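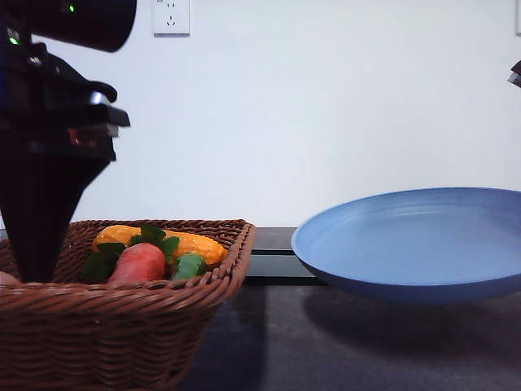 Roswitha Schmieder wrote to me that a machine which can move a carrot has told us nothing about whether it can put the shopping away, and that I should stop reporting the first as progress towards the second. She wants to see a wet lettuce handled before she reads any more of these posts.

I agree with half of it. Toy vegetables are easy in ways the real ones aren't. They don't bruise, they don't leave soil on the fingers, and the carrot in tomorrow's run is the carrot from today's. A arm that closes too hard on a toy loses nothing. An arm that closes too hard on a tomato has made a second chore.

Where I part from her is the basket. Getting one item out of a pile, past a rim, with leaves lying over the thing you want, is most of what goes wrong in a real kitchen. The grasp has to be chosen with half the object hidden, and the lift has to leave the neighbours where they were. Setting the item down on a plate is the simple end of the job.

I kept a tally in May, on basket to plate only. Out of 40 attempts, 20 finished with the right item on the plate and no help from me. Three ended with the basket dragged along the table, which I count as worse than a miss. The remainder were misses or drops – mostly misses.

A 50 per cent success rate is no use to anyone with dinner to cook. Shop floors are a different case. At Bestum the parts arrive in the same tray, facing the same way, and a person clears the jam when there is one. Kitchens have no tray.

Lettuce is on the list, after onions. I need to sort out a washable cover for the fingers first, and the one from Gestetti doesn't fit.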